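도마와 칼꽂이 정리 메모. 주방 작업대를 다시 짜면서 적어둔 것들을 이어서 올림. 순서는 대충 생각난 대로.

전제 조건부터. 작업대에서 실제로 쓸 수 있는 폭은 90cm. 개수대와 화구 사이 구간이고, 여기에 도마, 칼, 그날 쓸 재료가 같이 올라간다. 벽 타공은 임대 조건상 불가. 따라서 자석 바는 처음부터 후보에서 제외했다.

기존 구성은 서랍 안 칼 보관이었음. 문제는 두 가지. 첫째, 날이 다른 식기와 닿는다. 둘째, 서랍을 열려면 작업대 앞에서 한 걸음 물러나야 한다. 두 번째가 생각보다 컸다. 썰다가 칼을 바꿀 때마다 동작이 끊긴다.

칼집을 씌우는 방법도 한동안 써봤다. 날 보호는 된다. 대신 칼집 안쪽 건조가 안 된다. 물기를 닦고 넣어도 틈에 남은 습기로 날 뿌리 쪽에 점 녹이 생겼다. 스테인리스라도 생긴다. 칼집은 이사용으로만 남겨둠.

후보는 셋으로 좁혔다. 통나무 블록형, 솔 충전형, 개방 슬롯형.

블록형: 안정적이고 무겁다. 슬롯 내부 청소가 사실상 불가능. 면봉을 넣어도 바닥까지 안 닿는다. 탈락.

솔 충전형: Gaete 제품을 빌려서 써봤다. 칼 폭에 제약이 없는 건 장점. 솔을 빼서 씻을 수 있지만 말리는 데 하루가 꼬박 걸리고, 칼을 꽂을 때 솔 끝이 조금씩 깎여 나온다. 음식 근처에 둘 물건으로는 감점.

개방 슬롯형: 받침판 위에 판을 세우고 그 사이로 칼을 넣는 구조. 틈이 트여 있어서 통풍이 되고, 행주로 닦을 수 있는 면적이 넓다. 날이 일부 노출되는 건 단점. 어린이나 고양이가 있는 집에는 권하지 않는다.

결론은 개방 슬롯형. Turkow 제품으로 했다. 검정 무광. 무광은 손자국이 덜 보이는 대신 밀가루와 물때가 잘 보인다. 이건 취향 문제라기보다 닦는 빈도의 문제.
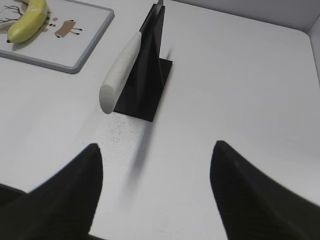
받침판이 평평한 타입은 바닥면 확인이 필요하다. 작업대에 물이 고이면 판 밑으로 스며들어서 그대로 남는다. 얇은 실리콘 패드를 네 귀퉁이에 붙여서 띄웠다. 패드 두께는 1mm면 충분. 두꺼운 걸 쓰면 칼을 뺄 때 흔들린다.

칼을 뺄 때 힘이 걸리는 방향도 봐야 한다. 위로 뽑는 구조와 옆으로 당기는 구조는 전도 위험이 다르다. 옆으로 당기는 경우 받침판의 폭이 넘어가는 걸 막아주는 유일한 요소. 가벼운 받침이면 반대쪽 손으로 눌러야 하는데, 그러면 한 손 조작이라는 이점이 사라진다.

손잡이 얘기. 돌무늬처럼 점이 박힌 흰색 손잡이 칼을 쓰고 있다. 오염 확인은 쉽다. 단점은 점무늬 때문에 작은 얼룩이 무늬에 묻힌다는 것. 눈으로만 보지 말고 손끝으로 훑어서 확인한다. 미끈하면 다시 씻는다.

원통형 손잡이는 쥐었을 때 날의 방향을 손으로 알기 어렵다. 타원이나 각진 단면이면 감각만으로 날 방향이 잡히는데, 둥글면 매번 눈으로 봐야 한다. 익숙해지면 넘어가는 문제이긴 하다. 처음 사는 사람에게는 각진 쪽을 추천.

도마로 넘어감. 지금 쓰는 건 흰 바탕에 회색 테두리가 살짝 올라온 것. 그림이 인쇄되어 있다. 인쇄 도마에 대해서는 할 말이 좀 있음.

인쇄면은 칼질용으로 쓰지 않는 게 낫다. 인쇄층 위에 코팅이 있어도 칼자국이 쌓이면 그 선을 따라 색이 빠진다. 빠진 색이 어디로 가는지는 생각하면 알 수 있다. 그래서 인쇄면은 재료를 올려두는 면, 과일 껍질 벗기는 면으로만 쓴다. 바나나 정도가 딱 맞는 용도.

점처럼 작은 그림이 있는 도마는 다진 재료가 남았는지 구분하기가 번거롭다. 후추나 다진 고기를 다룰 때 특히 그렇다. 무지 도마가 기능상 우위. 그래도 계속 쓰는 이유는 크기가 이 자리에 맞아서다. 다른 이유 없음.

테두리가 올라온 도마의 장단점. 장점: 과즙이 작업대로 흐르지 않는다. 단점: 썬 재료를 칼로 밀어서 냄비에 넣을 때 턱에 걸린다. 수박, 토마토, 복숭아는 테두리 있는 쪽. 파, 양파, 마늘은 테두리 없는 쪽. 두 장을 나눠 쓰는 게 결국 제일 간단하다.

두 번째 도마는 Pivar의 얇은 폴리프로필렌 제품. 무지, 테두리 없음. 구부려서 재료를 쏟을 수 있다. 얇아서 생기는 문제는 작업 중 밀림. 젖은 행주를 꼭 짜서 밑에 깔면 해결된다. 미끄럼 방지 매트를 따로 살 필요는 없었다.

배치. 오른손잡이 기준으로 도마는 왼쪽, 칼꽂이는 오른쪽. 손잡이가 도마 쪽을 향하게 둔다. 반대로 두면 칼을 쥘 때 손목이 한 번 꺾인다. 하루에 몇 번이면 무시할 수준이지만 반찬을 몰아서 만드는 날에는 차이가 난다.

단, 손잡이가 작업대 앞 모서리 밖으로 나오면 안 된다. 지나가다 옷소매에 걸린다. 칼꽂이 앞면과 작업대 모서리 사이를 21cm 비워뒀다. 손잡이가 받침 앞으로 튀어나오는 길이를 빼고도 여유가 있는 값. 마스킹 테이프로 위치를 표시해두고 일주일 써본 뒤에 확정했다.

도마와 칼꽂이 사이 간격은 손 하나 들어갈 정도. 더 붙이면 도마를 들 때 받침판을 친다. 더 떼면 손이 칼까지 가는 거리가 늘어난다. 이 구간은 숫자보다 본인 손으로 맞추는 게 정확하다.

재료 동선. 씻은 것은 왼쪽에서 들어와서 도마를 거쳐 오른쪽 화구로 나간다. 껍질과 꼭지는 개수대 쪽 그릇으로. 생고기는 이 동선에 올리지 않고 마지막에 따로 처리한다. 순서를 지키면 도마 세척 횟수가 줄어든다.

과일을 도마 위에 그냥 올려두는 습관은 고치는 중. 도마는 작업면이고 보관면이 아니다. 바나나는 걸어두는 게 낫다. 바닥에 닿은 쪽부터 무르고, 끝이 아직 푸르스름할 때 사면 며칠은 번다. 걸이는 Trinditham 것을 쓰는데 받침이 가벼워서 한 송이를 통째로 걸면 기울어진다. 반 송이씩 나눠 걸면 괜찮음.

세척 주기. 칼은 쓸 때마다, 바로. 도마도 쓸 때마다. 칼꽂이는 주 1회 전체를 닦고 틈은 얇은 천을 접어서 통과시킨다. 젖은 천 한 번, 마른 천 한 번. 판 사이로 물을 직접 붓지는 않는다. 접합부가 어떻게 처리되어 있는지 분해해보지 않은 이상 모르기 때문.

식기세척기에 칼을 넣는지 묻는 댓글이 있어서 추가. 안 넣는다. 날이 다른 것과 부딪히고, 고온 건조가 손잡이 접합부에 좋을 게 없다. 손으로 씻는 데 30초도 안 걸린다.

도마 소독은 염소계 표백제를 희석해서 쓰되, 인쇄면에는 쓰지 않는다. 예전 도마에서 그림 한쪽이 허옇게 뜬 적이 있다. 인쇄면은 중성세제와 부드러운 수세미까지만. 끓는 물도 피한다. 플라스틱 계열은 휜다. 한 번 휜 도마는 무거운 걸 올려놔도 원래대로 안 돌아왔다.

건조는 세워서. 눕혀 말리면 아랫면이 안 마른다. 테두리 있는 도마는 세웠을 때 아래쪽 턱에 물이 고이니까 10분쯤 뒤에 한 번 뒤집어 세운다. 귀찮으면 턱만 행주로 닦아도 된다.

교체 기준. 칼자국에 손톱이 걸리고 씻어도 색이 안 빠지면 교체. 기간으로 정하지 않는다. 사용량이 집마다 다르다.

숫돌은 11월에 새로 샀고 아직 평을 할 만큼 쓰지 않았다. 지금까지는 입도 표기보다 조금 거칠게 느껴지는 정도. 몇 번 더 갈아보고 따로 올림.

남은 과제는 조명. 상부장 그림자가 도마 안쪽 절반에 걸린다. 상부장 밑에 붙이는 바 조명을 59cm로 자를지, 그보다 짧은 걸 두 개로 나눌지 재는 중. 전선 처리가 문제라 아직 주문은 안 했다.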